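Speaker notes - "Who is the robot for?"
Staff afternoon, Hulirwood site, September 2021

Slide 1 (title only)

Say good afternoon, say I have twenty minutes and will stop at twenty. Phones can stay on. Say early on that I'm not against machines. I use a dishwasher. My quarrel is with the way these things get sold to the people who have to stand next to them.

Slide 2 - What we were told in April

Read the line from the Dirkano proposal out loud, slowly: "frees staff for higher value tasks". Ask the room what their higher value tasks have been. Wait. Don't fill the silence.

Then the numbers from the same page. 2000 picks a shift promised. 1489 on the best shift we've had, and that was with two people clearing jams. I have no problem with 1489, it's a decent figure. I have a problem with the two people being left out of it.

Slide 3 - Where the work went

Old job at the packing bench: pick, check, pack, chat. New job: watch, clear, reset, log. The lifting has gone down and I want to be fair about that. Two people on the bench told me their shoulders are better. Say this properly, don't rush it to get back to the complaints.

But the log sheet takes 80 minutes out of a shift and it isn't in anyone's job description. Pay grade is the same. Training was one morning and a PDF.

(If someone from Kwok is in the room, be polite. They only installed the thing.)

Slide 4 - The teaching part

This is the bit most people here haven't come across. The arm has to learn from somebody. So a person takes a gripper in hand and does the task, over and over, picking up a block, putting it down, while it all gets recorded. Prerkmont wanted 100 good runs for each task before they would even talk about a trial.

Ask: whose skill is that? If I show a new starter how to do my job, I get thanked and sometimes I get a trainer's rate. What is the rate for showing a machine? I asked. The answer was that it hadn't come up.

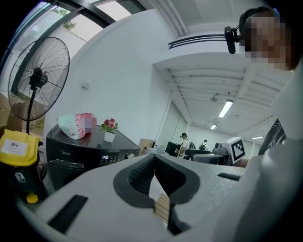

Bench Skills and Handling Team

Leave the slide up while I talk. Point at the wood between the pads, then at the head bent down over it. Hand work still needs looking at. All the talk of hands-free warehouses starts with somebody's hands, and with a headset on as well.

Don't get drawn into whether it's clever. It is clever. The question is what the person gets.

Slide 5 - What I'd ask for

Put clearing and logging in the job description and pay for them.
A trainer's rate for recording runs.
Say in writing who keeps the recordings and for how long.
Show us jam figures next to pick figures, every month.

Somebody will say this slows things down. Probably it does, a bit. The April plan was fast and we are still sorting it out.

Slide 6 - Questions

Likely one: "Will it take our jobs?" I don't know. Say so. Dirkano says no, but Dirkano won't put it in the contract - I have asked twice.

Leave the handouts by the door.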